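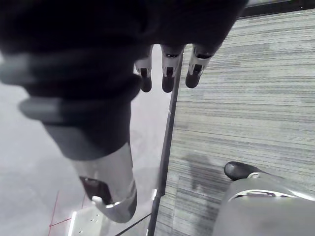

I've worked in hotel housekeeping for 19 years, and I don't think I've been this excited about my job since my first set of master keys! In January our group, Pluvell, asked a few of us supervisors to help plan for robots doing some of the bathroom work, and I put my hand up before I'd even finished reading the email.

My part is writing down what a room attendant does in a bathroom, in an order a machine could follow. You'd think that would be quick. My first go at "tidy the basin and towels" ran to seven pages, and Afia Ofori (she trains our new starters) sent it back covered in green pen – I'd left out where the toothpaste goes when a guest has left it lying in the basin.
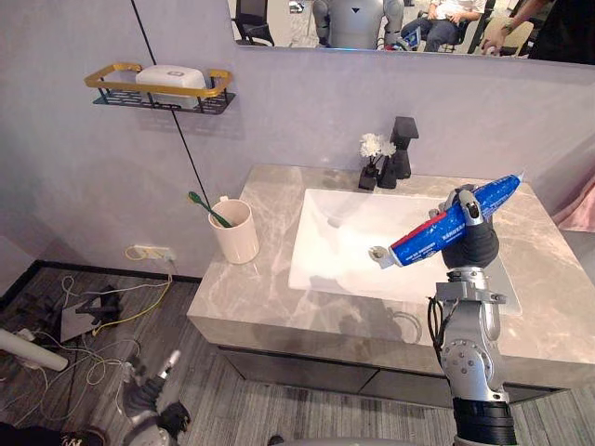 Will the attendants lose hours over it? None of the contracted hours are being cut this year, and the plan is to move the time saved into deep cleans and guest requests.

I've asked for that in writing for next year as well, and I'll keep asking. Joon-young Sung, our union rep, is asking too, and a lot more loudly than me.

What has surprised me is how much the team want to talk about it. We have 597 rooms, and everybody has their own way of doing a bathroom. Sabina Siddiqui does towels first, always, and she'll tell you why for as long as you'll listen. Towels are the bit I find fascinating, by the way. A person straightens one with a tug at each bottom corner while thinking about lunch, and I had to break that tug into steps!
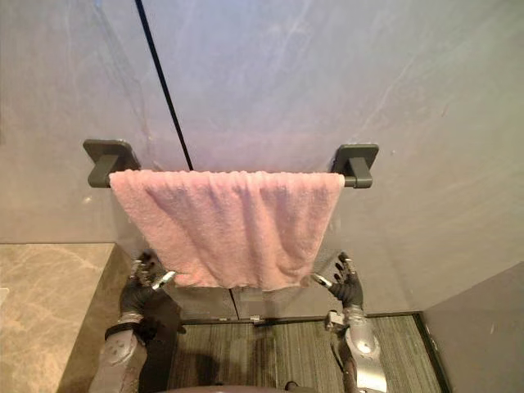

Sabina and I spent a whole tea break on it, with a bath sheet over the back of a chair. How hard do you pull? Which corner goes first? She's now down as a paid adviser for two hours a week, and I'm thrilled, as that sort of knowledge has never had a line on anybody's payslip here before.

There are worries, of course. Some of the older hands would rather not have a machine in the corridor at all, and I do understand. My own worry is the bending and lifting – if that doesn't get lighter for people, I'll want to know what the point was. 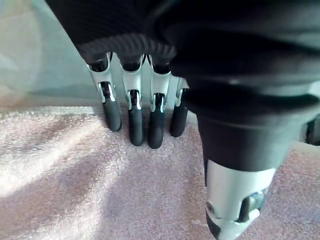 Next on my list

Bath mats, then the shelf over the basin. Nives D'Amico has offered to check my pages against the evening shift, who do everything the other way round.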